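Bin picking cell: setup and upkeep
Gallery page, workshop notes
Posted by Lærke Þrastardóttir, 9 November 2021

The picking cell has been in its present form since April, when the bins went onto the wooden tabletop and the clamps were fitted. People from the other workshops keep asking how it is kept running, so these notes go through the parts of the work that come up most often. Itsuki Matsuda did the original setup. Ronaldo Caldeira and I look after it now.

Bins and clamps
The two gray bins stand one behind the other and are held by clamps at the ends. A bin that shifts a little will throw off the taught positions, so we check the clamps by hand before every session. If one has worked loose, the bin goes back to its mark first and the clamp is tightened after that. Doing it the other way around drags the bin off again.

The bin floors wear. We stopped replacing them for looks after the first month. A scuffed floor is fine as long as it is flat, and the only thing we check is whether a finger can catch on it.

Hoses and cables
Most of our repairs are here. The bundle along the arm needs enough slack for the wrist to turn fully both ways, and the loop at the wrist is where that slack goes. Ronaldo had it shorter at first and a hose pulled off its fitting at cycle 558. We lengthened the loop, moved the tie higher up the link, and ran the same program again with the wrist at both limits.

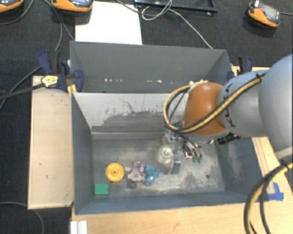
Ties get replaced when the edges go pale or brittle. Pull them snug and stop there - a tie that dents the hose is too tight. Cut the tail flush, and feel it with a thumb, as a sharp tail will saw into the next cable over.

Gripper
With the arm parked and the air off, the fingers are wiped with a dry cloth and the screws are checked with the short key. Tube fittings get a light tug each. If one comes out, trim the tube square, push it back in until it stops, and tug again. Suction parts are washed in plain water and left to dry overnight. Spares are in the Cudine drawer under the bench, second from the top.

Finger height
The lowest finger position is set 3 mm above the bin floor. We check it with a gauge block in the middle of the bin and again near each corner, at slow speed with one hand on the enable switch. If the corners disagree by more than 2 mm, the bin is sitting on something. Lift it out and sweep the table before touching any numbers in the program.

Test objects
Small toys and blocks go in for the check picks. We use mixed shapes, some flat and some rounded, and put them down without arranging them. The last full check ran to 593 picks before Ronaldo stopped it to look at a noisy fitting, which needed a new seal.

Log
Everything goes in the paper log by the door, including checks where no fault was found. Write the cycle count, what was touched, and your initials. Questions about the taught positions should still go to Itsuki.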